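Como reclamar um reembolso depois de um acidente na linha do metro de superfície

Por Boris Yordanov, Mar 28, 2026

Em fevereiro fiquei parado na estação de Lodhi porque um carro bateu numa composição mais à frente. Levei o passe, a paciência e pouco mais! Como já me perguntaram como recuperei o dinheiro, deixo o caminho que segui.

Primeiro, guardem o bilhete (ou tirem um print do passe na aplicação). Apontem o número da linha, no meu caso a 43, e a hora do último aviso sonoro.
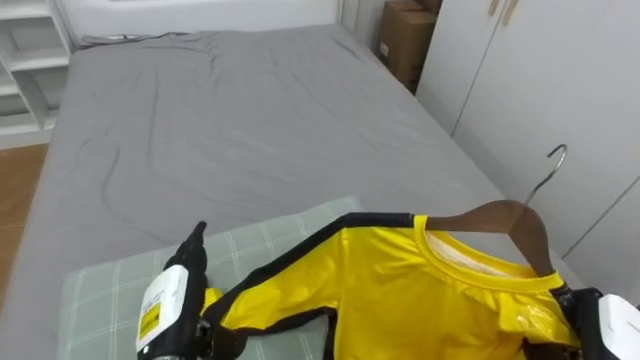 Lençol cinzento e duas caixas de cartão ao canto.

Depois peçam a declaração de interrupção. Na Siria, que explora a linha, faz-se no balcão de Drakside ou pelo formulário do site, e têm 3 dias úteis para isso. Escolham "ocorrência na via", senão o pedido vai parar aos atrasos normais e fica lá esquecido.
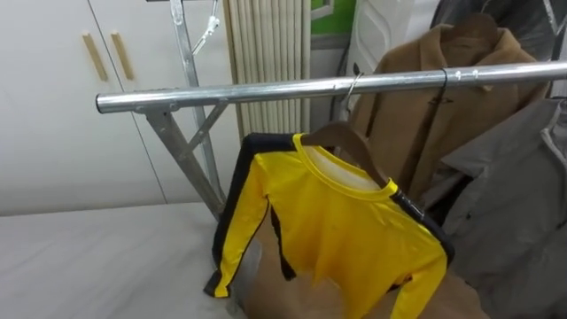 Camisa amarela num cabide de madeira.

Se apanharam táxi, juntem a fatura com contribuinte. O limite é de 200 coroas por viagem; a minha custou 156 e pagaram tudo, mas só depois de eu insistir por escrito.

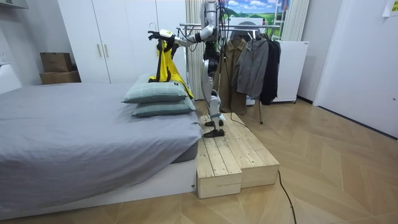

Grusteck comentou que no balcão lhe recusaram a fatura por não ter a hora de partida, e que só resolveu pedindo uma segunda via ao taxista. Boa dica, peçam logo com a hora.

Contacto: Boris Yordanov | © 2026 | Voltar ao topo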